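Trerkska RFC

Trerkska RFC is an amateur rugby union club that plays in the Marnesen League. It fields two senior sides and shares its training pitches with the town's hockey club. The first team plays in yellow and black and is known locally as the Hornets.

The club grew out of a works side at the Sani mill and took its present name when the mill closed. Its ground, Bruris Park, has one covered stand and a grass bank along the far touchline. The record attendance is 3,291, for a cup tie against Marnesen Town. League matches usually draw around 1,000.

Brayden Dufour captained the side for six seasons and remains its leading points scorer. Ladi Uzor, a former hooker, became head coach in November and moved the team to a faster kicking game. 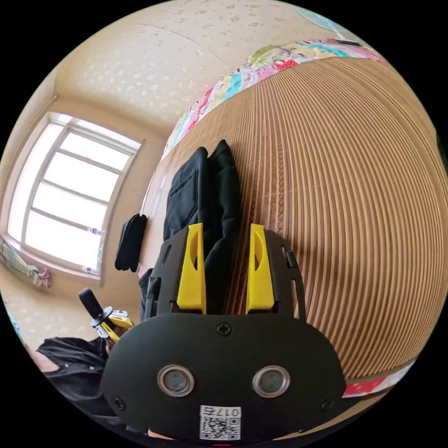
Club colours were blue and white until the merger with Sani Old Boys. The yellow adopted then is a bright one, much like that of the two fingers on the black gripper, and it is paired with black on the collar and cuffs. The away shirt is plain white.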